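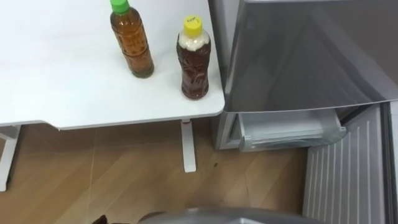 **Bottles left on desks: whose job is it?**

**kettle_up** wrote:
Shared office, white desks, perfectly good fridge in the corner. And yet drinks live on the desktop, always at the right-hand edge, where an elbow can find them. Today it was a tall one with a green cap that looks like tea, and a squat one with a yellow cap and a head of foam on it like a stout. Somebody has written on the yellow cap by hand. I can't read it. Do I move them or start a policy?

**Flusto** replied:
Move them. Policies end up taped to the fridge and then you have to clean around the policy.

**lunilari** replied:
Disagree. If it has writing on the cap, it belongs to a person with opinions. Leave it alone. I once threw out somebody's home brew on a Saturday and I'm still hearing it.

**Oler** replied:
Foam under a closed cap would worry me more than the elbow. Don't shake it, don't open it over the keyboard.

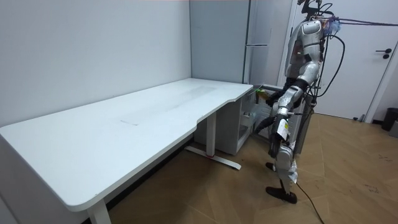
**kettle_up** wrote:
My vote is for the little white cabinet between the end of the desk and the wall. Low, open front, has a shelf that takes a bottle. The desk stays clear and I can go back to scrubbing at the smudge in the middle of it, which has outlasted two sprays and my patience.

**lunilari** replied:
So you're moving them after all.

**Flusto** replied:
Try a melamine sponge on the smudge. Light hand, or you'll get a shiny patch and miss the smudge.

**Oler** replied:
2,131 posts on this forum and I've spent most of them on desk stains. Might be a scuff. Leave it.

**kettle_up** wrote:
Leaving the smudge. Moving the bottles, yellow one first.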